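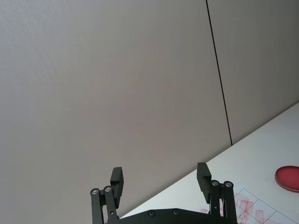
Ticket 157: Shared calendar drops bookings after Wultano update
Status: Open (vendor says resolved, see below)
Priority: Medium
Opened by: Hoi-yan Sin
Assigned to: Yen-ting Wan
Opened: 12th October

Hoi-yan Sin wrote:
Bookings I make in the shared calendar show up for a while and then vanish. The person I invited still has them. I don't. Rooms on the second floor at Ilcombe are the worst, but I lost one at Edlow too. I've logged out and in, cleared the cache and reinstalled the app, so please don't start with those.

Yen-ting Wan wrote:
Noted, skipping those. Which app version, and does it happen in the browser as well?

Hoi-yan Sin wrote:
Latest version. Browser too. The web page gives me "409 conflict" in small gray letters at the bottom and then clears it before I can copy anything.

Yen-ting Wan wrote:
Sent to Wultano with the sync log attached. Their first reply says the bookings were "removed by a user action." Which user and which action, they don't say. The log has the deletions coming from the sync account, and I have never met anyone who books rooms as the sync account. Asked them to look again.

Wultano's second reply says our time zone settings are inconsistent. They are consistent. I checked the server, the tenant and Hoi-yan's laptop. I checked mine too while I was there. They also linked a help article that was last edited in July, before the update that started all this.

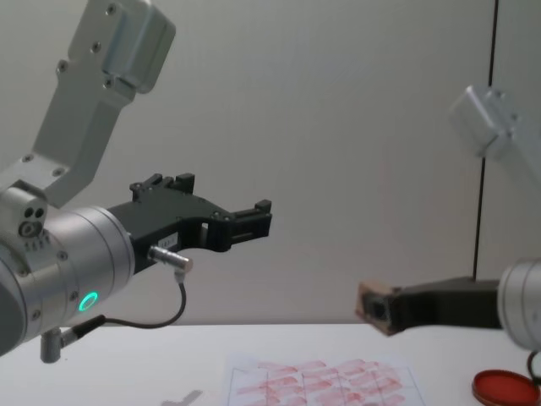 Ilcombe Site Systems, Calendar and Accounts Desk

Chun-hung Mak wrote:
Adding myself, same problem. Mine only go missing if the meeting repeats. One-off bookings have all survived so far. Could be luck.

Yen-ting Wan wrote:
Could be, but it's the first useful thing in this ticket. Hoi-yan, were yours repeating?

Hoi-yan Sin wrote:
All except the Edlow one. Wait, no, I copied that from a weekly one and changed the date. Does that count?

Yen-ting Wan wrote:
I think it does. A copied booking keeps the series ID of the original. If two bookings claim the same ID, the room calendar ought to complain (your 409) and leave both alone. What I see in the log is the complaint and then a delete. Trying to reproduce.

Test 1. New one-off booking, Ilcombe room, no copying. Still there after the nightly sync.
Test 2. New weekly booking, left alone. Still there.
Test 3. Weekly booking, one date moved by an hour. Gone from the organizer's calendar after the nightly sync. Invitee keeps it.
Test 4. Copy of a weekly booking, new date. Gone as well.

Repeated tests 3 and 4 from Chun-hung Tsai's account in case mine was special. Same result. Sent all of it to Wultano with the steps written out.

Chun-hung Tsai wrote:
For what it's worth, the Kuruc connector was updated in the same week. Are we sure it's Wultano?

Yen-ting Wan wrote:
No. Wultano would love it to be Kuruc, and I expect Kuruc would return the favor. I turned the connector off overnight and ran test 3 again. The booking still disappeared, so I'm leaving Kuruc out of it until somebody shows me a reason.

Yulan Mao wrote:
The update notes mention "improved handling of series exceptions." Would that be it?

Yen-ting Wan wrote:
"Improved" is doing a lot of work there. Yes, that's my guess. I've asked if it can be switched off for our tenant.

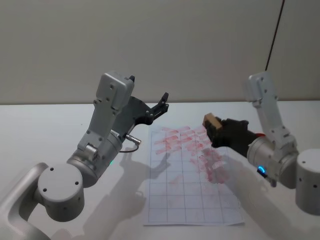 White sheet with printed grid and red stamp marks

Wultano support (pasted from email):
We have applied a fix to your tenant. Please confirm so that we may close the case.

Yen-ting Wan wrote:
Ran all four tests again. Test 3 now survives. Test 4 doesn't, and the message has changed from 409 to 400, so the copy is refused outright with no warning to the person making it. I'll grant that a refused booking is better than one that looks fine until morning. I wouldn't call it fixed. Told them not to close.

Workaround for everyone on this ticket:
Don't copy a repeating booking. Make a new one and type the details in again.
Moving a single date in a series seems to be OK now. Check it the next day anyway.
If one goes missing, ask an invitee to forward theirs and send me the room and the time.

Hoi-yan Sin wrote:
Do I get the old ones back?

Yen-ting Wan wrote:
Wultano say yes, from backup. I'd re-enter the ones you care about today.

Next action: waiting on Wultano for test 4 and the restore.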